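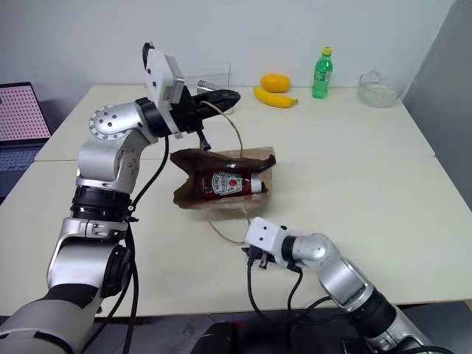
로봇은 종이봉투가 종이봉투인 걸 누가 가르쳐 줘서 아는 거냐고, 안 가르쳐 주면 영영 모르는 거냐고 Khoa Lương이 물었어요. 그리고 하나 더. 팔이 두 개면 머리도 두 개냐고요.

좋은 질문이라 오늘은 이걸로 갑니다. 원래 바퀴 이야기를 하려고 했는데 그건 다음에.

일단 짧은 답. 봉투는 가르쳐 줘야 알 때가 많고요, 머리는 보통 하나로 씁니다. 여기서 머리는 컴퓨터 프로그램, 그러니까 소프트웨어예요. 팔은 쇠랑 모터랑 전선이고, 소프트웨어는 그 팔한테 "지금 이만큼 굽혀" 하고 말해 주는 글이에요. 정말로 글이에요. 사람이 키보드로 친 글.

긴 답은 지금부터. 길어요. 물 한 잔 떠 오세요.

첫째, 보는 일

카메라는 눈이 아니에요. 카메라가 컴퓨터에 보내는 건 숫자예요. 작은 네모 칸마다 빨강 얼마, 초록 얼마, 파랑 얼마. 예를 들면 빨강 222, 초록 45, 파랑 90. 이러면 진한 분홍색쯤 돼요. 이런 칸이 엄청 많이 줄지어 있어요. 컴퓨터한테는 이게 전부. 바나나도 없고 케첩도 없고 그냥 숫자 더미.

그래서 숫자 더미에서 물건을 찾아 주는 프로그램이 필요해요. 이런 걸 '인식'이라고 불러요. 우리가 쓰는 인식 프로그램 이름은 Susen이에요. Susen한테는 사진을 많이 보여 줬어요. 사진마다 사람이 "여기까지가 바나나" 하고 테두리를 그려 놨고요. 손목 아픈 일이에요. 저도 해 봤는데 895장째에서 잠들었습니다.

바나나는 쉬운 편이에요. 노랗고, 길고, 모양이 별로 안 바뀌니까. 망고도 괜찮아요. 가끔 오렌지라고 우기긴 하지만.

종이봉투는 어려워요. 왜냐면 모양이 맨날 달라요. 반듯하게 서 있을 때, 옆으로 누웠을 때, 구겨졌을 때. 여러분은 다 같은 봉투로 보이죠? 숫자 더미로 보면 셋 다 완전히 딴판이에요. 거기다 위에 사진처럼 얼룩덜룩하게 색이 진해진 데가 있으면 프로그램은 또 헷갈려요. 저게 그림자인가? 구멍인가? 다른 물건인가?

그리고 투명한 것. 유리그릇이나 투명 상자. 이건 정말... 뒤에 있는 게 비쳐 보이잖아요. 컴퓨터는 "책상 있음, 상자 없음" 해 버리고, 팔이 그대로 가서 쿵. 사람도 깨끗한 유리문에 이마 박을 때 있으니까 너무 뭐라 하진 맙시다.

봉투 안에 든 물건은 더해요. 케첩 병이 봉투 입구로 일부만 보인다고 쳐요. 여러분은 안 보이는 부분까지 머릿속에서 그려서 "아 병이구나" 하죠. Susen은 그걸 확률로 말해요. 케첩 병일 가능성 높음. 캐첩 병이 아닐 가능성 조금. 딱 잘라 말하는 법이 없어요. 틀릴 수도 있다고 항상 표시를 해 두는 거예요. 이거 중요한데 뒤에서 또 나옵니다.

해 보기 하나. 손가락으로 동그라미를 만들어서 한쪽 눈에 대고 방을 보세요. 동그라미 안에 보이는 것만 가지고 무슨 물건인지 맞히기. 동생이나 친구가 물건을 골라 주면 더 재밌어요. 생각보다 자꾸 틀려요.

둘째, 정하는 일

뭐가 어디 있는지 알았다. 그럼 이제 뭘 하지? 이게 '계획'이에요. 우리 계획 프로그램은 Giáp이라고 불러요.

'봉투에서 케첩 병 꺼내기'를 시켰다고 해 봐요. 사람한테는 한마디면 끝. Giáp은 이걸 잘게 쪼개야 해요.

봉투 입구가 어느 쪽인지 찾기
한 손으로 봉투가 안 밀리게 잡기
다른 손을 입구 쪽으로 가져가기
병을 집기
입구 방향으로 당기기
병이 다 나왔는지 확인하기
내려놓을 빈 자리 찾기
내려놓고 손 떼기

쪼갠 걸 또 쪼개요. '손을 입구 쪽으로 가져가기'만 해도 길이 여러 개거든요. 위로 돌아갈까, 옆으로 갈까. 옆으로 가면 다른 팔하고 부딪힐지도 몰라요. 봉투 손잡이 끈도 있죠. 끈이 고리처럼 휘어 있으면 손가락이 거기 걸릴 수 있어요. 그러면 병 말고 봉투가 통째로 딸려 와요. 몇 번 봤어요. 많이 봤어요.

그래서 Giáp은 진짜로 움직이기 전에 컴퓨터 안에서 먼저 해 봐요. 가짜 팔, 가짜 책상, 가짜 봉투를 만들어 놓고 이 길 저 길. 부딪히는 길은 버려요. 남은 길 중에서 짧고 덜 흔들리는 걸 골라요. 체스 둘 때 '내가 여기 두면 쟤가 저기 두겠지' 하는 거랑 좀 비슷해요.

근데 가짜 봉투가 진짜 봉투랑 똑같지가 않아요. 종이가 어떻게 구겨질지는 계산하기가 아주 힘들어요. 공이나 블록은 모양이 그대로라서 쉬운데 종이, 천, 끈, 이런 흐물흐물한 애들은... 지금도 많은 연구자들이 머리 싸매고 있는 문제예요. 여러분이 커서 풀어 줘도 됩니다. 기다릴게요.

팔이 두 개면 머리도 두 개?

Khoa의 둘째 질문. 두 개로 만들 수도 있어요. 팔마다 프로그램을 따로 주는 거죠. 그런데 그러면 둘이 서로 말을 해야 돼요. "나 지금 봉투 잡는다" "어 나도 잡는데?" "그럼 네가 놔" "네가 놔" 하다가 둘 다 놔 버리면 봉투가 주욱 밀려나고.

우리는 하나로 해요. 한 프로그램이 양팔을 같이 움직여요. 피아노 칠 때 왼손 오른손이 따로 노는 것 같아도 악보는 하나잖아요. 그거예요. 대신 계산이 확 늘어요. 팔 하나에 관절이 여러 개 있는데 그게 두 배가 되고, 서로 안 부딪히는지도 계속 봐야 하니까.

해 보기 둘. 친구랑 나란히 앉아서 친구는 오른손만, 나는 왼손만 써서 신발 끈을 묶어 보세요. 처음엔 말하면서. 다음엔 말 안 하고. 어느 쪽이 빨리 되는지 비교.

셋째, 움직이는 일

계획이 나왔으니 진짜로 팔을 움직여요. '제어'라고 해요. 제어 프로그램은 Granberg. 이름이 제일 어렵죠. 만든 사람들이 고집이 세서 그래요.

Granberg가 하는 말은 되게 단순해요. 팔꿈치 관절 90도까지. 손목 45도. 손가락 오므려. 그런데 말만 하고 끝이면 안 돼요. 팔이 진짜 90도까지 갔는지 물어봐야 해요. 관절 안에 각도를 재는 센서가 있어서 대답을 해 줘요. "89도입니다" 하면 "조금 더". "91도" 하면 "너무 갔어, 돌아와". 이걸 눈 깜빡할 사이에 엄청 많이 반복해요. 묻고, 듣고, 고치고. 묻고 듣고 고치고.

이걸 어려운 말로 '피드백'이라고 하는데 여러분도 매일 해요. 자전거 탈 때. 왼쪽으로 기우네, 오른쪽으로 살짝, 어 너무 갔네, 다시 왼쪽. 생각도 안 하고 하죠?

손가락 힘도 피드백으로 맞춰요. 케첩 병은 너무 살살 잡으면 미끄러지고 너무 꽉 잡으면... 뚜껑이 열려 있었다면 대참사. 봉투는 또 달라요. 종이라서 세게 당기면 찢어져요. 그래서 물건마다 힘을 다르게 정해 놔요. 표처럼 생긴 파일이 있어요. 바나나 칸에는 누가 괄호 치고 '제발 살살'이라고 적어 놨어요.

틀리면 어떻게 해요?

아까 Susen이 틀릴 수도 있다고 표시해 둔다고 했죠. 여기서 써먹어요. 자신이 없으면 Giáp이 팔을 잠깐 세우고 다시 보라고 해요. 사진을 또 받고, 또 찾아보고. 그래도 모르겠으면 멈추고 사람을 불러요. 모르겠을 때 멈추기. 이 부분 코드를 제일 꼼꼼하게 봐요. 한 줄 고치면 다른 사람이 꼭 다시 읽고요.

집었는데 떨어뜨리는 것도 있어요. 손가락 사이가 생각보다 좁게 닫히면 "어, 아무것도 없네" 하고 눈치채요. 그럼 처음으로 돌아가서 다시 보기부터. 계획을 이어서 하면 안 돼요. 빈손으로 병을 내려놓는 척하게 되거든요. 예전에 그 버그가 있었어요. 빈손으로 가서 아주 조심조심 아무것도 안 내려놓음. 그때는 다들 배를 잡고 웃었는데 고치는 데는 오래 걸렸어요.

말 모음

인식: 숫자 더미에서 물건 찾기
계획: 할 일을 쪼개고 길 고르기
제어: 팔을 진짜로 움직이고 맞는지 계속 묻기
피드백: 해 보고, 결과 듣고, 고치기
버그: 프로그램 안의 실수. 벌레 아님
관절: 팔이 굽거나 도는 곳. 여러분 팔꿈치 같은 것

해 보기 셋. 이건 어른이랑 같이. 어른이 로봇, 여러분이 프로그램이에요. 어른은 눈을 감고, 여러분은 말로만 시켜서 컵을 집게 하세요. 플라스틱 컵으로 하기! "컵 집어"는 안 돼요. "오른손을 앞으로 조금" "멈춰" "손가락 벌려" 이렇게. 다 하면 바꿔서. 몇 마디 만에 됐는지 종이에 적어 두었다가 두 번째 할 때는 더 적은 말로 해 보세요.

질문은 Ondov 어린이 게시판에 남기면 돼요. 오후 4시쯤 읽어요. 이미 들어와 있는 질문은 '로봇도 색맹이 있나요', '케이블은 왜 안 꼬이나요'. 둘째 거는 대답이 좀 슬퍼요. 꼬여요. 다음번에 바퀴 이야기하고 같이 쓸께요.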